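Minutes of the April meeting, Paletti House residents' and users' group

The meeting opened a little after half past six, once the kettle had boiled and everyone had found a chair. The minutes of the last meeting were agreed, with one small correction: the new bin bags came from Tawfik and should not have been put down to Castano. Apologies all round for that.

**1. Money**

We have 474 pounds in the cleaning and small repairs fund, which was a pleasant surprise after the winter we've had. The bill from Viter for the hall blinds came to 352 pounds and was paid in full last month, so the figure above is what is left for us to spend.

**2. The pale table in the workroom**

A long and very good-natured talk about this one! The table is used by nearly everybody in the building at some point in the week, and it was felt that a bit more wiping down between users would make life nicer for all of us. Specks, smudges and crumpled tissues were mentioned, as was the seam in the top, and several people would like to see the jars and bottles along the far side moved to the shelf.

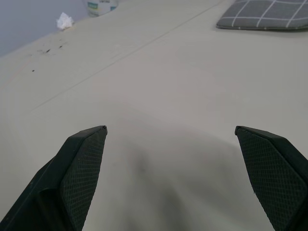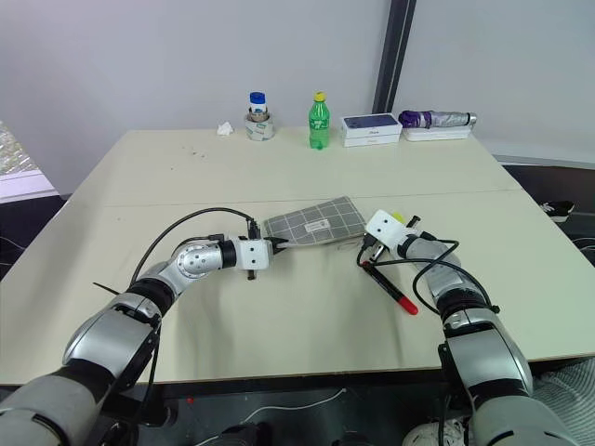

*Reading time: 2 minutes*

Agreed that whoever uses the table last gives it a proper wipe, tissues go in the bin, and pens have their caps on and go back in the pot. The grey checked cloth pad can stay out, as people do find it handy, but please leave it flat. Sticky tape is to live in the top drawer from now on.

**3. Cloths and sprays**

Castano have offered us a box of 300 paper cloths at last year's price. Warmly accepted. One member asked for a spray with less of a smell, and we will try the Tawfik one until the box runs out.

**4. Any other business**

The workroom door still sticks. Viter will be asked to look at it when they come back about the blinds.

Next meeting in May, same time, and could someone please bring milk.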